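Week 7 notes: comparing end effectors in simulation

Read these before the lab. They cover the comparison you will run between the Norkis two-jaw gripper and the Olter multi-fingered hand, both mounted on the same simulated arms. The physical rig is not available to this class until February, so everything here happens in the simulator. Bring the load cell notes from the last lab as well, as we will use the same error definitions.

1. What is being compared

The task is a tray-and-box job. The robot has to take hold of a wire-railed wooden tray, shift it along the counter, and then steady a cardboard box well enough to move it clear. Neither object is heavy in the model. The difficulty is in the shape of the things to be held. A thin rail suits a narrow jaw that can close on it squarely. The box has broad flat faces and not much to pinch, so most successful attempts in earlier classes used two arms pressing inward.

The start pose in the Pastor scene file puts the left hand upright beside the tray, palm facing away from the viewpoint, with a gap between it and the wire. Leave it there until you have recorded your baseline. The two curved ends in the rail at the far side of the tray are the obvious place to try first with the two-jaw gripper, and a poor place to try first with the hand.
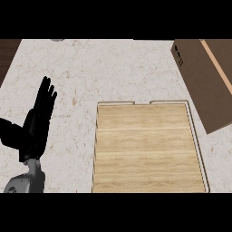

2. Setting up a run

Load the Pastor scene and choose the end effector from the Flava controller menu. Changing it resets both arms, so do it before you adjust anything else.

Set the run length to 600 control steps. Use the same value for every run, including the ones that finish early, or your completion times will not line up in the results sheet.

Check that both arms are enabled. The right arm may be largely out of view from the default viewpoint, and every year a few groups spend half the lab working with one arm because they assumed the other was parked. The joint readout is the thing to trust.

Save the scene under your group number before the first run. The controller writes its log beside the scene file and will overwrite an older log of the same name.

3. Approach and grasp

Approach direction matters more for the hand than for the jaws. With the fingers pointing away and held close together, the hand is narrow from the side but long from front to back, and a sideways move toward the tray brings the edge of the hand to the rail before the fingertips are anywhere useful. Rotate the wrist first, then translate. Groups that did it the other way around got contact warnings on nearly every attempt.

The tray is empty in the start state and should stay that way for Part A. In Part B you add a load of your own choosing and note its mass and position on the tray floor.

For the box, plan the right arm's path over the top and then down the side. The box sits at an angle to the counter and one corner comes close to the tray rail, so a straight push on the far face tends to drive that corner into the tray. Work out which face you intend to push on, and sketch it in your lab book with the expected contact points marked. 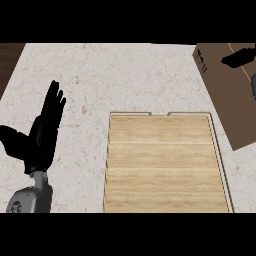

Path clearance is measured from the outermost link, which for the Olter hand includes the thumb. The thumb sticks out a fair way and the planner's default collision shape is a plain cylinder that does not cover it. Switch to the mesh collision model in the Flava settings. It runs slower — on the older lab machines, noticeably so — but the cylinder will let you plan a path that clips the box.

4. What to record

Do 32 runs in total, split evenly between the two end effectors. For each run, write down:

Time to first stable contact, in seconds
Number of regrasps
Whether the tray rotated by more than 2 degrees during the move
Final position error of the box, in millimetres
Any contact warning, with the link name

A run where the tray leaves the counter counts as a failure and stays in the data. Do not repeat it to get a better one.

5. Write-up

Plot contact time against regrasps for both end effectors on the same axes, and label them by name. Discuss the rail and the box separately. A single overall score hides the fact that the two tasks favour different hardware, and marks will be lost for averaging across them.

Include one paragraph on what the simulation leaves out. Friction between the wire and the finger surface is a fixed value in this model, and the cardboard does not flex. Say which of your results you would expect to change on the physical rig, and in which direction.

Submit the logs with the report. File names should carry your group number and the end effector, nothing else.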